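Talk notes, Meredith community hall, 27/09/2020
Topic: keeping a small creek alive through a dry summer
Yeison Flores, 7 pm start, keep it under 40 min, leave time for questions

Open with the frogs. Play the recording off the phone, hold it up to the mic. Don't explain it first. Let them guess.

Say hi, thank the Landcare mob, thank whoever brought the slice. Acknowledge country properly, have the wording on the blue card.

Who I am, quick. Grew up on the Cuvach road. Not a hydrologist. Ten years mucking about in gumboots and writing things in notebooks.

Why the creek matters
- It stops flowing most years now. People drive over the bridge, see sand, think it's dead
- Pools hang on. Those pools are where everything hides till the autumn rain
- Lose the pools and you start again from nothing, or from whatever washes down, mostly carp

Ask for hands: who has a pool on their place that held water right through last January? Wait. Longer than feels comfortable.

Then the story of the bottom pool at Nestus. Dad used to swim in it. Fence went in, cattle off, and for two years it looked worse. Weeds everywhere, neighbours had opinions. Third year the rushes came back. Don't oversell this, one pool is one pool.

Shade
Biggest thing we can do for the money. Water in full sun goes warm and green, loses oxygen, fish come up gasping. River reds on the north bank if you only get to plant one side. Mention the mistake we made planting the south bank first, gets a laugh.

Tubestock numbers: 3027 in the ground since we started. 1651 still alive at the last count. Say both numbers. People always only say the first one. A bit over half is allright for our soil.

What killed the rest
- hares
- wallabies (see hares)
- January
- me, with the slasher, once

Guards. Corflute over the milk carton ones, every time. Cartons are fine on a sheltered flat, useless on our bank, they go soft and blow into next door's. Stakes in deeper than you think. Collect them after, please. Found a heap in the fork of a tree after the flood.

Watering. Two big drinks the first summer, then leave them be. Somebody will argue with this. Let them, move on.

Woody debris
Stop pulling logs out! Long section, trim if running late.
Old advice was to clean the creek, de-snag it, tidy the lot. My grandfather did it with a tractor and was proud of it. Result: fast water, straight banks, bare bed. Logs slow it down and scour holes underneath. Holes hold water in February. That's the whole argument.
If a log is pushing flow into your fence, turn it, don't take it. Check the permit rules before anybody touches a machine, ring the catchment people, they are nice on the phone.

Monitoring, for the ones who like a clipboard
Photo point, same post, same height, first of every month. Depth stick in the pool, painted. Frog call recordings at dusk, 7 minutes, phone is fine, put it down and walk away from it. Biggest problem with our recordings is people talking about the footy.

The Vakora logger. Small, cheap, logs temperature every hour. Tie it to a brick. Tie it well, ours is presumably in the sea.

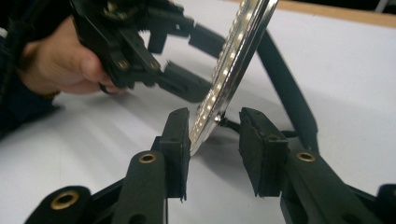

Water bugs next. Net, white tray, ice cube tray for sorting, old spoon. Kids are better at it than adults, they don't mind kneeling. Mayfly nymphs good. Nothing but worms and mosquito wrigglers, less good, but dont panic on one sample, go back after rain.

What I want from the room
Spring planting is on in October, both banks this time, bring own gloves. Need utes. Need someone with a proper auger. Sign up sheet by the urn.
Also after fence wire, star pickets, any old poly pipe.

If they ask about carp: yes, eat them or bury them, no, don't put them back, the rule is the rule.
If they ask about the dam upstream: stay polite. Say it's a matter for the water corporation and I've put my letter in. Do not get drawn.
If they ask about willows: slowly, a few at a time, natives going in beside them first.

Finish on the frogs again, second recording, the one after the fence. Then tea.
Take the keys back to the shop.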